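Home Workshop Desks Storage Paint Search

Filed under: Desks & Tables > Quick Fixes

Closing the gap between two desk tops

Two tops side by side, gap down the middle, pens fall in it. Takes an evening. Mine are the cheap Durnik ones, yours will be close enough.

You need: 2 flat mending plates, short screws, a clamp or two, a long straightedge, painter's tape, pencil.

Clear everything off first. Yes everything. Flip both tops face down on a blanket and push the long edges together. Check for crumbs in the joint, even a bit of grit holds it open.

Clamp. Straightedge across the seam in three spots. If one side sits high, shim the low one with card till its flush. Dont skip this, you'll feel it with your wrist every day after.

Plates across the joint, one near each end. Mark the holes, drill pilots. Tape on the bit at 9 mm so you dont come out the top. Screws in by hand, not the driver. I stripped two with the driver.

Flip it back with a helper. Legs on, then level.
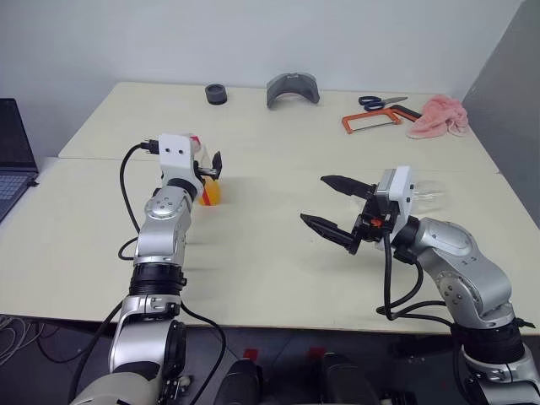 Still a hairline? Wax filler stick, closest color, rub it in and scrape off with an old card. Meijer had a pack of them in the paint aisle. Go a shade lighter if your stuck between two.

Recheck the screws in November or whenever the heating comes on. Wood moves. Quarter turn, done.

Previous Next Back to top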